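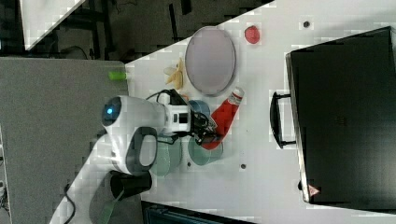
Mridha Table Set, mixed colours

Nurkelard > Tableware > Sets
Print this page | E-mail this page

The Mridha set is a mixed group of tableware for teaching kitchens, canteens and day rooms. It is made up of a large oval plate, a round plate, a round bowl and a small cup. The pieces are chosen so that each one can be told from the others by outline or by colour. They are not a matched service and are not meant to look like one.

The red squeeze bottle with the white cap is listed separately under Table Bottles. The toy banana and the other small pieces are not part of the set. Customers who want play food should look under Role Play and Counting.

What is in the set

Oval plate, large. Pale lavender-grey, with a slightly darker rim. This is the largest piece and is intended for the middle of the table. The plain face has no printed pattern.

Round plate. Pale teal, translucent. A pale table top shows through it and a dark one deepens the tint.

Round bowl. Pale teal, translucent, in the same colour family as the round plate. Small variations in tint between deliveries are normal and are not treated as a fault.

Cup, small. Blue. The cup is the piece most often lost, and it can be ordered by itself in any quantity.

Colour and contrast

The translucent pieces take much of their look from the surface beneath them. On a white top they read as pale teal with a light edge. On a dark top, or over a patterned cloth, the edge can be harder to pick out. Where users have low vision, we suggest the oval plate and the cup on a light surface, or a plain mat under the round plate and bowl.

The rim of the oval plate is darker than the centre by a small step only. It is a visual border and should not be relied on as a high-contrast marking. A plate with a strong contrast rim is available in the Jevska range.

The squeeze bottle is a solid red and stands out against every colour in the set. Its cap is white. Customers who fill more than one bottle should mark the body as well as the cap, as caps are easily swapped during washing up.

Choosing a surface

Any flat, level top is suitable. On tops with drilled holes, place the cup and bowl so that the foot does not straddle a hole edge. Wipe the top dry first. A wet foot on a smooth top will slide, and the small cup will slide before anything else does.

For seated use, leave a clear strip along the front edge of the table. Round items such as play fruit should be kept away from the edge, or put in the bowl when they are not in use. Bottles may be stored lying down when empty. When filled, they should stand upright with the cap closed.

Suggested layouts

Basic place: round plate in front of the user, bowl beside it, cup behind. The oval plate is left out.

Shared table: oval plate in the middle, with a round plate and bowl at each place. One bottle serves the table. Extra round plates, bowls and cups are ordered as single pieces.

Sorting exercise: all four pieces set out with gaps between them, and play food given to the learner one item at a time. Marisol Bedoya of our education desk has written a short sheet for this layout, covering sorting by colour and by size. It is sent free with school orders on request.

Use and care

Wash all pieces before first use. Hand washing in warm water with ordinary washing-up liquid is suitable for the whole set. Use a soft cloth or sponge. Scouring pads will dull the translucent pieces, and the dulling cannot be polished out.

Do not use any piece in an oven, under a grill or on a hob. Do not use the set in a microwave. Let food stand for a few minutes after cooking before it is put on the round plate or in the bowl.

Tomato sauce, turmeric and beetroot can leave a tint on pale surfaces if left overnight. Rinse soon after the meal. If a tint remains, soak in warm water with a little bicarbonate of soda and wash again – do not use bleach.

Bottles should be emptied, taken apart and washed at the end of each day. Run warm water through the cap until it comes out clear. Leave the cap off until the inside of the bottle is fully dry.

Inspection

Check the rims of the plate and bowl by running a dry cloth round them. If the cloth catches, take the piece out of use. Check the inside of the cup for hairline marks. Replace any piece that rocks on a flat top.

Ordering

The set is packed flat, with card between the pieces. The outer box can be kept for storage. Each set comes in one box, and boxes may be stacked up to 5 high on a dry shelf.

Single sets are sent from stock. Orders of 38 sets or more go out on a pallet, and we need to know beforehand whether there is level access at the delivery point. Orders of 100 sets or more are made up to order, so please ask for a date before you place one.

Unused sets may be returned within 90 days in the original box. Breakages in transit should be reported to Edith Lozano in customer service, with the number on the packing slip. Please keep the damaged piece until you have had a reply.

Spare pieces

Oval plate – sold singly.
Round plate – sold singly or by the box.
Bowl – sold singly or by the box.
Cup – sold singly or by the box.
Squeeze bottle, red with white cap – sold singly. Spare caps are also kept.

Spares are matched to the current colours. Buyers topping up an older set should send us one piece for comparison, as the earlier Claltton bowls had a greener tint than the present ones. The sizes are unchanged and old and new bowls will stack together.

Questions from customers

Can the cup be supplied in a second colour?
Not at present. A yellow version is planned for January and will be listed here once stock is in.

Will the round plate serve as a lid for the bowl?
It will cover the bowl while carrying dry items over a short distance. It does not seal and should not be used to keep food in a fridge.

Can we buy the set without the oval plate?
Yes. Order the other three as single pieces. The price comes out slightly higher than the boxed set for small orders.

Product text: Hanne Ketilsson. Care notes checked by Qianru Dai. Trade enquiries to Fredy Chambi.

Search products
Enter word or part name
Go

5 comments | 38 shares
Print this page | E-mail this page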